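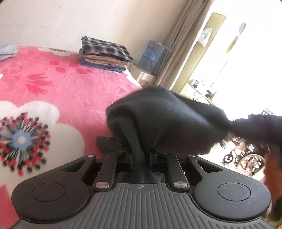 Dezső Simon asks whether the Gromar fleece blanket sheds on dark clothes, as his last one left fuzz on every black shirt he folded on the bed. A new fleece blanket of any make gives off some loose fiber. Wash this one by itself before first use, shake it outdoors, and most of it comes away. After the second wash we find very little on black cotton. If you fold laundry on the bed every week, keep a lint roller in the drawer for the first month anyway.

Gromar Printed Fleece Blanket, Pink

Item number 924
Sold by Follville Home Textiles

A soft bed blanket in pink fleece with a large flower print. The main design is a big white flower with rounded petals and a round center of dots and stripes in several colors. Smaller figures in red and darker pink fill the space between. The pile is fuzzy and the print is large, so the blanket looks different depending on which part of it lies on top when the bed is made.

It is sold as a cover for everyday use: over a sheet in warm months, over a comforter in winter, or spread across a made bed as a place to sort and fold clothes.

Details

Material: polyester fleece
Color: pink, multicolor print
Edge: turned and stitched on all four sides
Sizes: twin, full/queen
Packed: rolled, with a paper band

The full/queen size hangs over the sides of a full mattress. On a queen it covers the top and a short part of each side. If you want it to reach the bed frame on a queen, look at the Wultetti line instead, where there is a king size. Wultetti blankets are thicker and come in solid colors only.

Washing

Machine wash cold, 30 degrees C or the cold setting on a US machine. Use a small amount of liquid detergent. No bleach and no fabric softener. Softener coats the pile and makes it lie flat.

Tumble dry on low or hang over a line. Take it out of the dryer while it is slightly damp and shake it. Do not iron. A hot iron will melt the surface, and the mark can't be repaired.

Wash with light or similar colors after the first time. Towels are a bad match in either direction. They leave lint in the fleece and the fleece leaves lint in them.

We wash our shop sample every Friday. It has been through over 200 washes. The pile is shorter than on a new one and a little rough near the corners. The pink is a shade lighter. The stitching on the edges has held.

Folding clothes on it

Several customers have written about this, so a few notes. Fleece grips cloth a little, and a folded stack stays put on it better than on a smooth cotton spread. Put the finished stack at the far side of the bed, against the wall if there is one, and leave the near side clear for the pile you are still working on.

Dark knits pick up the most fuzz. Turn them inside out before laying them down, or fold them first while the blanket is still rolled back. Denim and woven shirts give no trouble.

Static is common in dry weather. Thin synthetic tops will cling to the pile when you lift them. A damp hand run over the blanket takes care of it for a while.

Storage

Fold or roll loosely and store in a cotton bag. Vacuum bags are fine for a move but not for the whole summer, as the pile takes a long time to come back up. If it looks flat, tumble it with no heat for 20 minutes.

Also in the range

Gromar Printed Fleece Throw: same fabric in sofa size, different prints each season.
Wultetti Heavy Fleece Blanket: solid colors, twin to king.
Simon Cotton Storage Bag: drawstring, fits either size of item 924.

Ordering

In stock in both sizes. New stock of the full/queen comes in March. The placement of the print varies from piece to piece because the fabric is cut from a continuous roll, and we can't pick out a piece with the large flower in a particular spot. Returns are accepted on unwashed blankets with the paper band included. Once it has been washed we can exchange it only for a fault in the fabric or the stitching. Send a photo of the fault along with your order number and tell us which size you have.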